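关于我们

Zisteo,做手持夹爪的小公司。加起来10个人,办公室在二楼,楼下是卖五金的(买螺丝很方便)。

主要产品是Erkeck手持采集套件,一手一只,拿着干家务就行。叠衣服、铺床、收桌子,都在真实的家里做,不搭棚。 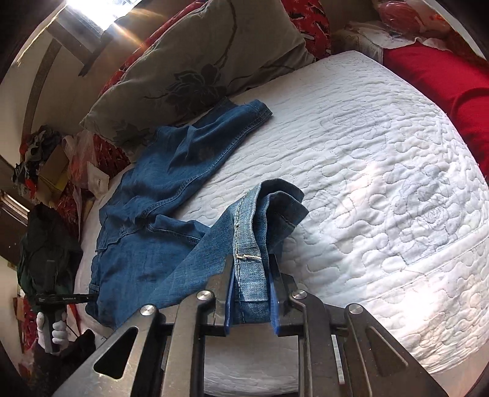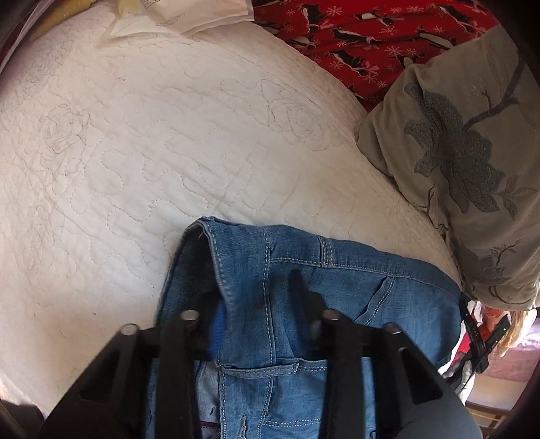 白色绗缝床罩上夹牛仔裤。

为什么老盯着衣服?软的东西难。杯子放那儿就是杯子,裤子每次拿起来都不一样,裤脚一卷、腰头一翻,动作就得重来。做机器人的客户来找我们,十家里有一半先问的就是这个。

套件里有什么

夹爪两只,充电线两根,备用指垫6片,收纳箱一个。指垫算耗材,磨平了就换,自己换,一把小螺丝刀搞定。说明书还在改第二版,旧版第5页的接线图印反了,以网站上的为准,不好意思。

采集软件叫Nunix,自己写的。录完插上电脑,自动切段,标签要人工过一遍。目前只有Windows版,Mac在做,别催了…

也接采集服务

不想自己录的,可以交给我们。您给任务清单,我们安排人上门录、整理、交付。先试录5条,看了满意在签合同。到现在交付过的单子里,最大的一单是1000多条,全是叠衣服,录到后来大家回家都不想碰洗衣机。

住户那边都签同意书,人脸和证件一律打码,录错的当场删。这条没得商量。

租还是买

都行。短租按周算,押金原路退。学校实验室有教育价,用学校邮箱写信来就好。批量的另外谈。

以前叫Oyelaran工作室,老客户可能还认得这个名字,发票抬头早就换成Zisteo了,别开错。

售后

夹爪保修10个月,摔的不保,但是修起来不贵。寄回来之前先拍段视频给我们看看,很多时侯就是螺丝松了,拧一下就好,省得来回寄。

想看实物的,每周三下午开放,提前说一声。楼下不好停车,建议坐地铁。

招人:嵌入式一名,上门采集员长期招,会叠衣服优先(真的)。简历发到页面底部的邮箱,十月之前都会回。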